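Simulation Teleoperator, Household Tasks (fixed term)
Limeo Robotics, Data Operations
Posted 22 January 2020

Limeo is recruiting teleoperators for the Riment project. Riment trains a control policy for a two-armed mobile robot by imitation: an operator performs a household task with the simulated robot, the commands and sensor readings are logged, and the log becomes training material. The operators hired under this notice will produce the second release of the training set. The first release covered tabletop work only. The second adds tasks in which the base has to move, with most of the effort going to doors, drawers and cabinets.

Positions: 15
Term: fixed, ending in November
Location: Neves site, second floor, operator room
Reports to: shift lead, Data Operations
Hours: full time, day shift or evening shift

Duties

Operators drive the simulated robot through assigned tasks using a pair of handheld controllers and a foot pedal. The left controller moves the left arm, the right controller moves the right arm, and the pedal switches both controllers to base motion. Gripper opening is on the index trigger. Each attempt is called an episode. An episode begins at the start tone and ends when the operator marks it as success, failure or void.

A typical task sheet gives the layout number, the start pose and a one-line instruction such as "go through the doorway and stop clear of the door" or "open the left cabinet and leave it open." Floor plans, wall finishes and door colors are changed between layouts so that the policy does not come to depend on any one of them. Operators should expect unusual combinations and should not report them as faults.

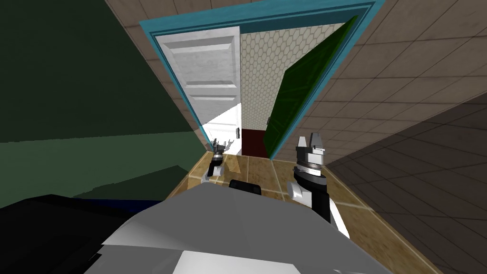

Why are failed episodes kept?

Failed episodes are used to train the part of the system that estimates whether a task is going well. They are stored separately from successful ones and are never used as examples of correct motion. An operator who marks a failure accurately has produced a usable record.

Other duties are as follows. Operators label the start and end of each contact in their own episodes, using the Bumia annotation tool. They review episodes recorded by another operator, 2 reviewers per episode, and enter a short reason wherever they disagree with the label. They log controller drift, dropped connections and physics errors (a door passing through a wall, an object leaving the floor at high speed) in the fault sheet before the next episode is started.

Output and quality

The target after training is 100 accepted episodes per week. Acceptance is decided by review, on motion quality and correct labeling. Speed is recorded but has no effect on acceptance. Motion should be continuous, with no long pauses inside an episode and no searching movements of the gripper near the handle. If the approach is wrong, back the base out and void the episode. Do not correct a bad approach by forcing the arm.

Requirements

Steady use of both hands at once for extended periods.
Normal or corrected vision, including color vision sufficient to follow a color-coded task sheet.
Ability to read and write short technical notes in English.
Tolerance for repetitive work. The same doorway may be assigned for a full shift.
No history of severe motion sickness with screen-based work.

Experience with game controllers, crane or excavator controls, or computer-aided drafting is useful. A degree is not required. Programming is not part of the job, although operators who can read a log file will find fault reporting easier.

Training

Training lasts 2 weeks and is paid at the full rate. The first part covers arm motion with the base locked. The second part adds base motion and narrow passages, where most new operators clip the frame with an elbow joint. Trainees move to production after a supervised test on a layout they have not used before. One repeat of the test is allowed.

Working conditions

Stations are adjustable for sitting or standing. Headsets are not used; the view from the robot is shown on a monitor. A break is scheduled after each block of episodes and must be taken away from the station. Controller inputs, robot state and rendered views are recorded during every episode. No video or audio of the operator is recorded.

How to apply

Send a resume and a short statement of shift preference to the Data Operations desk at the Neves site, with "Riment operator" in the subject line. Selected applicants will be invited to a practical session at a station, consisting of a short introduction, free practice and one scored task. Applications are read in order of arrival, and the notice is taken down once all positions are filled.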